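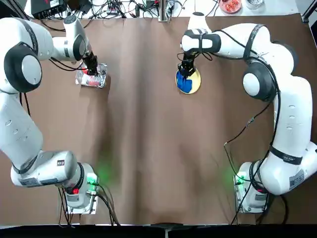 January 21, 2023 – knee, soup, the choir letter

Slept until seven, which is good for me lately. The knee was stiff going down the stairs and fine by the time I had the coffee on. I did the exercises Gifty Amoah gave me, all except the one with the towel, which I don't like and will do tonight. She wants me walking more than 60 minutes a day by March. I'm at about half of that.

Walked to the post office in Dollach and back by the lower road. They've salted the hill but not the sidewalk, so I went in the street most of the way like everyone else. Mailed the form to the insurance people. Postage has gone up again. Bought onions, a bag of split peas and a light bulb for the hall, and got home to find I'd bought the wrong fitting. It goes back tomorrow.

Made pea soup, the big pot. Froze half.

The letter about the choir trip came. Hertta Karppinen has us going to Grurusberg after all, two nights, 341 each with the bus and breakfast included. I had set aside 300, so I can manage it if I leave the winter boots for another year. Marjatta Partanen called to ask if I would share a room with her. I said yes. She snores, but so do I, according to my sister.

We're singing the Mäkelä pieces again, and I still don't have the alto line in the second one. Went through it twice at the piano this afternoon. The trouble is bar nineteen, where we come in under the tenors and I always go up with them. Wrote a big arrow over it in pencil.

Raimo Koskela came by at four to return the ladder. He stayed for soup and talked about his roof. The estimate is 2,619 and he thinks that's robbery – it sounded fair to me, but I kept quiet.

Snow again after dark. Did the towel exercise. Bed at ten.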